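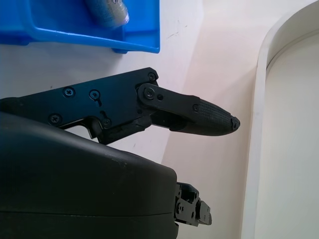 Le doigt et sa plaque à vis cruciformes, avec le bac bleu juste à côté.

Dix août 2020, et l'atelier de Dundmont qui tourne au ralenti : c'était le moment rêvé pour s'occuper enfin de la pince de la cellule 8 ! Je repoussais l'affaire depuis des semaines. La cellule marchait, elle triait ses pièces, tout le monde était content, et puis Konrad Urbańczyk est passé me voir avec une pièce lâchée au-dessus du bac et son petit air de reproche. J'ai compris que mes vacances commenceraient un peu plus tard que prévu.

Pour ceux d'entre vous qui n'ont pas suivi les épisodes précédents, la cellule 8 fait du tri en petite série pour Rampersad : des formes bizarres, des longueurs qui changent, jamais deux bacs pareils. Une pince comme celle-là passe sa vie à s'ouvrir et à se fermer, et ce sont les articulations des doigts qui trinquent en premier. Le corps, lui, on lui passe un coup de chiffon (il prend la poussière, évidemment, il est noir) et on n'en parle plus.

J'ai donc commencé par le jeu. Cellule consignée, air coupé, clé dans ma poche. Je prends le bout du doigt entre le pouce et l'index et je le fais bouger de côté, tout doucement, en regardant la biellette. Si le bout bouge et que la biellette suit, très bien. Si le bout bouge tout seul, c'est l'axe, ou la vis de l'axe, et il faut ouvrir. Sur le premier doigt, rien à dire. Sur l'autre, un petit clac à peine audible – Konrad l'a entendu avant moi, ça m'a vexé.

Ensuite les vis. J'ai repris toutes celles de la plaque une par une, en croix, sans forcer. Le filetage est court là-dedans et j'en ai déjà foiré une en décembre, avec une visseuse réglée n'importe comment. Depuis, c'est tournevis à main et rien d'autre. Une goutte de frein filet moyen, on essuie ce qui déborde, on laisse prendre. Surtout pas de frein filet sur les pivots ! La notice de Viltum le dit en tout petit à la page 22, et je connais au moins un doigt qui a fini collé parce que quelqu'un (bon, moi) ne l'avait pas lue.

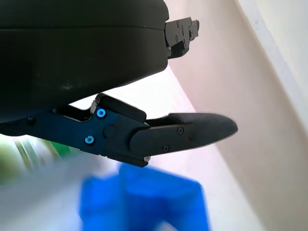
L'articulation côté biellette : les vis bleues à six pans creux se repèrent tout de suite.

Les vis bleues, je les aime beaucoup. Au milieu de toute cette mécanique sombre, on les retrouve du premier coup d'œil, même avec les lunettes sur le front. Pour celles-ci, clé six pans propre et bien enfoncée, parce qu'une empreinte arrondie à cet endroit vous coûte l'après-midi. J'ai tracé un petit repère au feutre dans mon cahier, avec leur position, pour voir à la prochaine visite si elles ont bougé.

Restait la garniture du bout de doigt. Brosse souple, un peu d'alcool sur un chiffon, pas de solvant. Quand le relief s'encrasse, la pièce glisse et on accuse le programme, on augmente l'effort de serrage, et c'est reparti pour user les axes encore plus vite. Le clac venait bien du pivot, au passage : axe changé, pris dans la réserve que Stivent nous avait livrée avec la cellule. Il en reste 11 dans le tiroir, j'ai mis l'étiquette à jour.

Au redémarrage, toujours pareil : vitesse réduite, ouverture et fermeture à vide 10 fois de suite, la main sur l'arrêt d'urgence, puis seulement les prises dans le bac. Konrad a tendu l'oreille pendant tout ce temps et n'a rien trouvé à redire. La prochaine fois, je vous raconte le passage des câbles du poignet, j'ai des choses à dire sur les colliers de serrage !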